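I still fold my own washing, and from what I've read I'll be doing so for a while. Machines manage boxes on a shop floor well enough, but a fleece has no fixed shape and every crease changes the job. 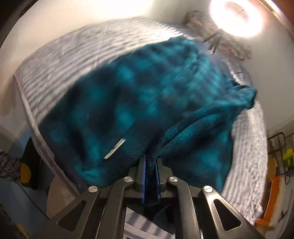 Teal fabric pinched between two blue pads.

Taking hold of a bit of cloth is the easy part. Farzad Babaei, who I used to work with at Waltwood, reckons sleeves are where it gets hard. I timed myself in October and a jacket took me 28 seconds. I'd wait 2 minutes for a machine to do it, if it came out flat. 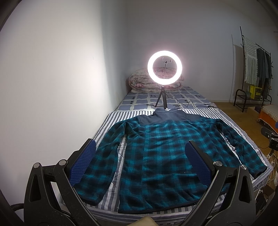

Would I buy a folding machine now?
Not until one can get through 40 mixed items without me standing over it. I'd want it to do socks as well.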